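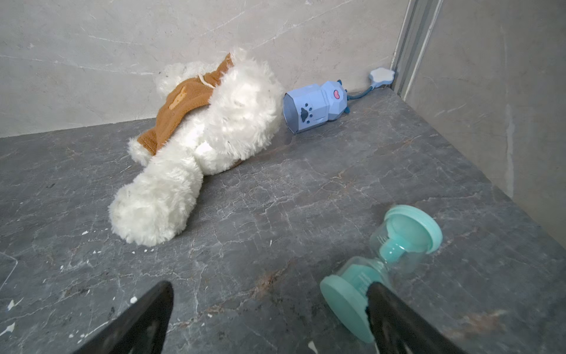

Kingi Memorial Index – README

Welcome, and thank you for opening this file before the big one. Kingi is a transcribed index of war memorial and churchyard inscriptions from the parish of Bovlow and the villages on its northern side, together with whatever we could find out about the men and women named on them. It began as a shoebox of index cards and has grown rather a lot (3,000 entries at the last release), so please do read through these notes, even if you only want to look up a great-uncle.

Version 2, last updated March 29, 2026
Maintained by Fouad Haddadin

What you will find in the folder

kingi_names.csv – one row for each name as it is cut, painted or cast on a memorial
kingi_sites.csv – one row for each memorial or burial ground, 17 in all
kingi_notes.txt – longer remarks on particular people, mostly from family letters
changes.txt – corrections made after the February release

Columns in the names file

surname, forenames – spelled exactly as on the stone, even when we know the stone is wrong
surname_alt – the spelling used in service papers, if it differs
rank, unit – copied from the inscription, or left blank
died – day, month and year where known, otherwise just the year
age – age at death, only where a source gives it
site_id – links to the sites file
source – S for stone, R for roll of honour, N for newspaper, F for family
sure – yes, fairly or no

A word on that last column. "Fairly" means that one of us would put money on it but would still like to see a second source. If you are going to quote an entry in a printed history or on a new plaque, please stick to the ones marked yes, or write and ask what we have on the others.

How the names were gathered

Each inscription was read on the spot, written down by hand and then typed up at home. A second reader went over the typed list with the rubbings and photographs beside them. The older slate tablets at Dultau chapel gave us the most trouble, as the lower lines have flaked badly, and for those we leaned on a roll of honour printed in the chapel magazine. The Piltex works memorial was moved indoors when the mill closed, and its brass is lovely and clear, so those rows were a pleasure to do.

Known gaps

There are 20 names with no date of death at all. Women who served as nurses are poorly covered, and I would dearly like to put that right. Brothers with the same initials have been muddled at least once (see changes.txt) and may well be muddled again somewhere. Men who came home and died later of their wounds appear only if they are on a memorial, though some have a line in the notes.

Using the index

You are welcome to copy, print and share any of it for family, school or local history work. Please mention Kingi and the version number, so that people can find later corrections. The family letters quoted in the notes file are a different matter – those were lent to us kindly, and you should ask me before reprinting more than a sentence or two.

The files are plain text in UTF-8. If the accents come out strangely in your spreadsheet, choose that setting when you import them and they should behave.

Sending corrections

Please send the surname, the site and a note of where your information comes from. A scan of a letter or a service paper is wonderful, but a remembered story is welcome too and will be marked F. I answer everything in the end, though it can take me a few weeks in the run-up to Remembrance Sunday.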